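Doina Nikolovski
@doinasews

Month three of learning to suture. I have now closed the same cut so many times that I'd recognize it at a party. A thread, for anyone considering this as a way to spend May.

Background: I quilted for years before I started surgical training. I assumed this would help. I told people it would help. I said it in my interview at Bernuden, out loud, to a panel.

What quilting gave me: patience, opinions about thread, a good chair. What it did not give me: any idea what to do with a curved needle. A straight needle goes where you point it. A curved one goes where it was always going to go, and you either agree with it or you tear something.

The rule is to turn the needle along its own arc. Everybody can recite this. I can recite it while doing the exact opposite.
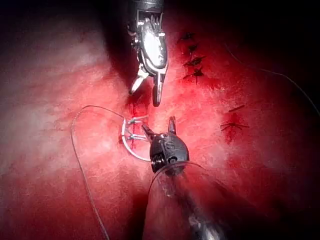 Also, the handoff. One side lets go, the other side takes over, and for a moment the needle points at the ceiling, the floor, and your career. If you grab it too near the tip you dull it. Too near the thread end and it swivels like a shopping cart wheel.

Best advice I got was to fix the angle before going anywhere near the tissue. I used to dive in and correct as I went. My early wound edges looked like a hem done on a bus.

I keep a notebook. It is a Lagman, the kind with the stiff cover, and page 33 says only "STOP PULLING." Page 34 says it again, underlined.

Pulling is my main problem. In a quilt you snug everything down and it sits flat and you feel great about yourself. Tissue swells. Snug it down the way I like and the edges pucker, or go pale, and somebody behind you inhales through their teeth.

"Approximate, don't strangulate." I've heard this 1726 times. It's a fine saying. I would like to hear a different one. 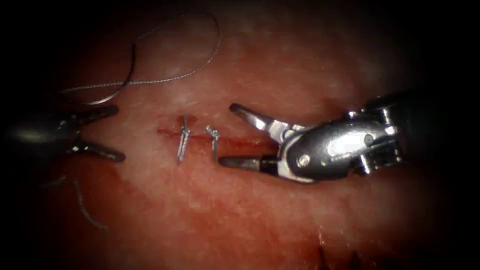
Spacing! Let's talk about spacing. You want the same bite on both sides of the cut and the same gap from one stitch to the next. I have a decent eye for a quarter inch, courtesy of a decade of patchwork. My eye falls apart when everything is the same shade of red.

Tails are the other thing. Cut them too short and the knot can work loose. Leave them long and they get caught up in the next throw, and now you're tying a knot that includes a previous knot. I've made macrame this way. It was not graded as macrame.

My practice log at Salance is up to 124 knots. The log has a column for "satisfactory." I'd call that column airy. Lots of white space.

Had a good run last night, though, 6 in a row that laid flat, and I went home and tried to mend a pillowcase with the same technique. Took me forty minutes. The pillowcase is extremely secure.

Someone asked what thread I like for quilting these days. Still the Drernine cotton, the gray. It goes with everything and hides my mistakes, two services not offered at work.

Back at it at 7 a.m. Page 35 is blank so far.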